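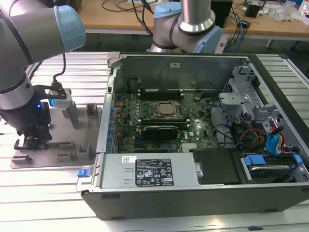
I've been looking forward to opening up an old tower again, and it did not disappoint! Laid on its side with the panel off, a desktop computer turns into a little city. I could stare at a board like this for a whole evening (and on Tuesday I pretty much did).

My favorite part is the processor. With no cooler in the way you get that lovely square of silver sitting in its socket, memory slots on both sides of it, the graphics card just below with its touch of blue. People always photograph the fancy new builds with lights everywhere, but give me plain green board and bare metal any day.

Then there are the capacitors. Blue ones in a column along the edge, and once you get in close, purple ones too! Vega Vallejo, who got me into this back in May, calls them the flower bed, and now I can't see them any other way.
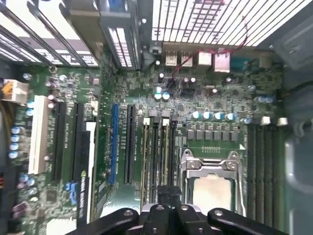 Looking straight down at the board, with the ports up by the grille and one thin red wire running across.

I love the cream-colored ports as well, and the yellow and black wires coming off the white power connector. I still mix up half the connectors, so I'm drawing myself a map in pencil, 2 pages so far. Next up is reading every tiny white label with a magnifying glass. If you have an old tower in the closet, go get a screwdriver!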